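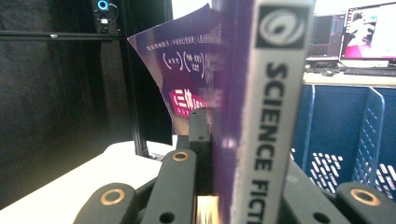 Ticket: Gaps between tracks on album upload
Product: Cutix (mastering and delivery)
Opened by: Dudham, label account
Status: Closed, fixed in settings
Opened: March 2023

Report
Noise album, 8 tracks, meant to play as one continuous piece. The delivered files have a short silence at every track boundary. The drone running under tracks three to six drops out and comes back with a click. The source session plays clean. The same thing happened with a split release in October and was never logged.

Environment
Cutix desktop, current build. Source is one 24-bit WAV at 48 kHz, cut by markers. Delivery preset is "Alaoui distribution," 44.1 kHz, 16-bit.

Log
Support: Please attach the marker list and one pair of adjacent files, before and after export.

Customer: Attached. Boundary three to four is the worst one.

Support: Confirmed on our side. The exported track three ends with 2,109 samples of digital zero that are not in the source. Track four starts with a fade of 10 ms. The padding and the fade are separate problems.

Support: The fade comes from "Soften edges," which the preset turns on. Open Preset, Edit, Boundaries and clear the box. Export again to a new folder.

Customer: Done. Click is gone, silence is still there.

Support: Is sample rate conversion set to "per track" or "whole program"?

Customer: Per track.

Support: Change it to whole program. Per track converts each segment alone and pads the tail. Whole program converts the full WAV first and cuts afterward. Expect a longer export and some 540 MB of temporary disk space.

Customer: Exported again. Boundaries three to six null against the converted master. Seven to eight still has a gap.

Support: Marker eight has a manual pregap in your list. Set it to zero.

Customer: Set to zero, all boundaries clean. Burodetti has the new files for the cassette run.

Resolution
Soften edges off, conversion set to whole program, pregap on marker eight removed. Preset default reported to the Cutix developers as a separate ticket.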